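Small Table, Small Things: what ends up on a side table and how to tidy it
Student project report, household design module
Group Rornon
2025-09-09

1. What we wanted to find out

Most homes have one. A small table by a wall where things get put down and then stay put. Our question was simple - does an organiser on the table help, or does it just become one more thing on it? The module asks for 800 words plus pictures, we are under that, sorry.

We started in July with a list of what people in our shared house (Galbraith, ground floor and first floor) leave on side tables. Keys, receipts, bulbs waiting to be fitted, tissues, glasses cases. Then we picked a mixed set of household things and tried arranging them on one small dark table.

2. Method

Short version. One table, one grey plastic caddy with compartments, a set of objects. Put things out, sort them, look at what's left on the top. We gave ourselves 97 seconds per round, which was the length of the song somebody was playing and it stuck.

Rules we kept to:
Fragile things lie flat or go in the middle, never near an edge.
Paper goes in the caddy first.
Glass ashtray stays at the back corner, it is the heaviest thing and a pain to move.
Anything with small parts stays in its packet.

3. The table
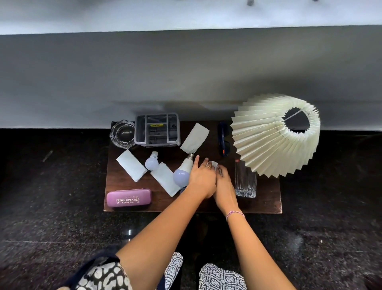
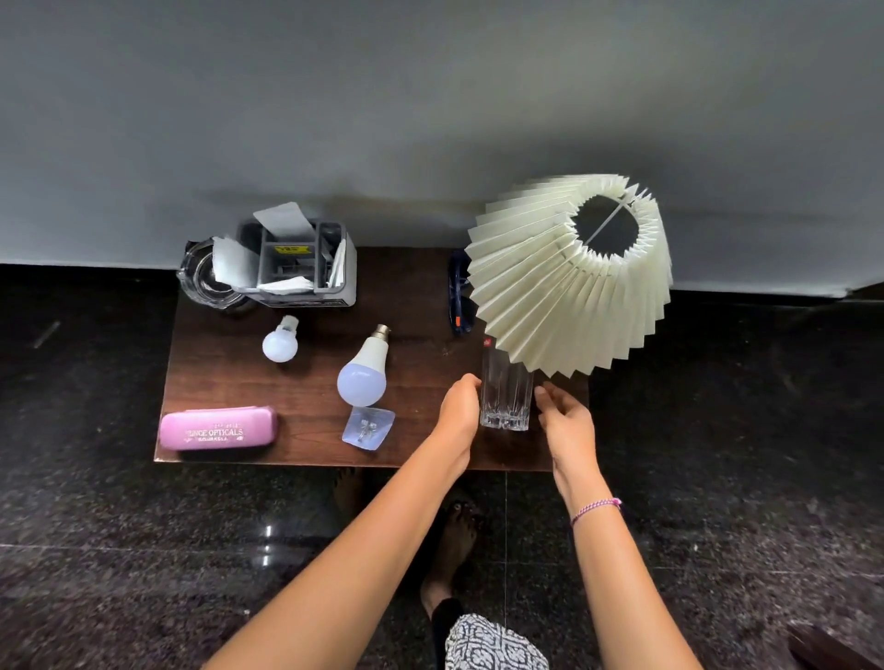 Pictures: Group Rornon, household design module. Both show the same two sizes of LED bulb, the grey caddy and the glass ashtray.

The first picture has the napkins lying on the table top, folded, and they take up a lot more room than you'd think for something so thin. In the second there are tissues in the front compartment of the caddy, and paper in the one on the right. A card stands up at the back of it too. The middle of the table is mostly down to the bulbs and a small packet of metal parts.

4. What we noticed

Paper is the worst. It is light and flat, so it spreads, and other things end up on top of it. One of the bulbs was resting on a napkin, which is fine for the bulb and not much use for the napkin.

Bulbs do not suit a caddy. The dome is too wide and you dont want them standing on each other. We talked about a box with a cut-out lid (working name Elska) but only got as far as a cardboard one.

Glasses cases are easy. Flat, hard, can go along the front. The pink one in the second picture says PRINCE OPTICALS and ROURKELA on it, so it is quick to find as well. The dark safety glasses at the back, behind the lampshade, are harder to spot and we'd move those next time.

The lampshade is the real space problem. It wants the back of the table and so does everything else.

5. Problems

We did not measure the table properly. Scores for tidyness were out of 100 and given by whoever was nearest, so they wobble a lot. Second set of scores is in the Drusmont folder with the rest of the notes.

6. Next steps

Try a lower caddy. Try it without the ashtray. Redo the scoring with 2 people marking seperately and compare after. Finish the Elska box in thicker card - holes need to be bigger for the larger bulb.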